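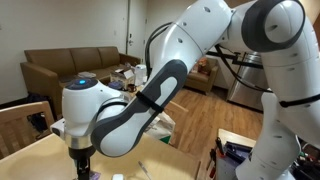

December, 11:40 p.m.

Wandport 1, Cement 1. Writing this up tonight while I still have the times in my notebook.

Kickoff was moved from 7:30 to 7:45 for the gate queue. Capacity is 4000 and the printed sheet said sold out, but the north corner had open rows until well into the first half. The new ticket scanners by Haditik read the phone codes quickly and the paper ones slowly. My paper one took three tries. Next time I'll use the phone and keep the paper stub at home in the folder.

Pitch: 109 meters long by the club's own sheet, which puts it on the long side for this league. The grass was cut shorter than at the last home game. Passes along the ground held their speed well in the first half. After the break the dew came down and the ball skidded, mostly on the east side, where the stand blocks the wind. Two Wandport through balls ran straight out of play at that end before anyone adjusted.

Shape: Wandport started 4-4-2, with the left midfielder tucked in. Cement had a back 5 without the ball and a back three with it. The wing backs stayed high for the first twenty minutes and then stopped doing that, apparently on instruction from the bench. The Cement goal came in minute 31, from a short corner, second ball, low shot through traffic. I had the keeper unsighted. The man behind me had him asleep. Equalizer in minute 74, a header from a deep free kick. The flag stayed down. From my seat I couldn't judge the line either way, so I have left that column blank.

Substitutions: Wandport used three, Cement four. I missed the shirt number of the last Cement one and need to fill it in from the league report tomorrow.

The halftime announcement was the visit. A retired international is coming to the ground after New Year's for one afternoon: a signing session, a short clinic for the under-12s, and a photo line. The name is being held back until the contract is signed. The rumor in my row had three different names with equal confidence. I wrote down none of them. Season ticket holders get first call on the photo line and everyone else goes into a draw. The draw form is supposed to be online at noon tomorrow. I've set an alarm.

The scarf stall had the 1890 design back, dark green with the plain white numerals. I bought one. The weave is tighter than on the old one and the fringe is knotted instead of cut, so it may last longer than two winters.

Dinner afterward at Hồ, across from the south gate. Beef noodle soup, extra lime. The place was full by 10:05 and the line went out the door – leaving at the final whistle saved me a long wait. The 10:50 bus ran six minutes behind and stopped at every light.

Notes for the next home game: thicker socks, a second pen (the blue one quit in the cold at minute 60), seat cushion. Check whether the east side floodlight has been fixed – it flickered twice before halftime and once after.

Still to do: copy the shot chart to the clean sheet, look up the Cement number, draw form at noon.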